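locked out of the shop this morning so you're all getting a thread about it. 1/ whatever

Key went in, key turned, nothing happend. Just spun. Quarter to seven, delivery due at half past, me on the step with a coffee going cold.

First thing I did was search "locksmith near me" like everyone does. DON'T. Top result quoted 49 quid on the phone, then "plus parts, plus the call out, plus early hours". Asked for a total. He hung up. Great.

Second one wanted to drill it before he'd even heard what was wrong with it. It's a euro cylinder mate, the cam's gone, calm down
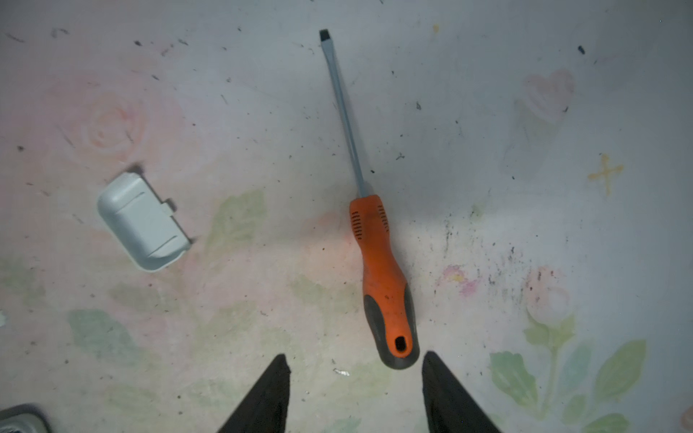
So rang Leszek Tomaszewski, who did the back door in September. Should've rung him first. Number was in my phone the whole time under "Leszek DOOR".

He was there before the delivery van. Got it open without drilling, took the old cylinder out, showed me the bit that had sheared. Tiny thing. All that grief.

Price he said on the phone = price I paid. £100, cylinder included. Two keys with it, extra ones cost more, fair enough

Stuff I asked that I'd tell anyone to ask:
- total price, not "from"
- will you try to open it before you drill
- where are you coming from, right now
- do I get the old lock back

On that third one. The first lot had a local number and a local street on the website. Looked the street up after. It's a car park.

Someone's asking about smart locks already. Looked at the Fendetov one last year, nearly 300 with fitting, and Junpei Sasaki two doors down at Minami has had one since the summer. He likes it. He also still carries a key. Draw your own conclusions

Insurance thing, quickly: my policy wants a certain grade of cylinder on the front and I had no idea. Old one probaly wasn't. New one is, Leszek wrote it on the receipt. Check yours tonight, it's on the page after the boring page.

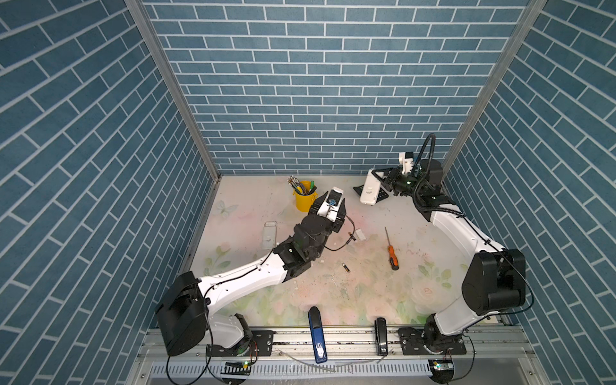
*2 min read*

Oh and signs it was going, which I ignored for weeks: key sticking on cold mornings, having to jiggle it, having to pull the door towards me to get it to turn. Jaleo next to the bakery had exactly the same and they were stuck INSIDE. With customers.

No I'm not posting the names of the other two. Yes you can DM me.

Right, delivery's still on the floor. Open till six. Bring your own bag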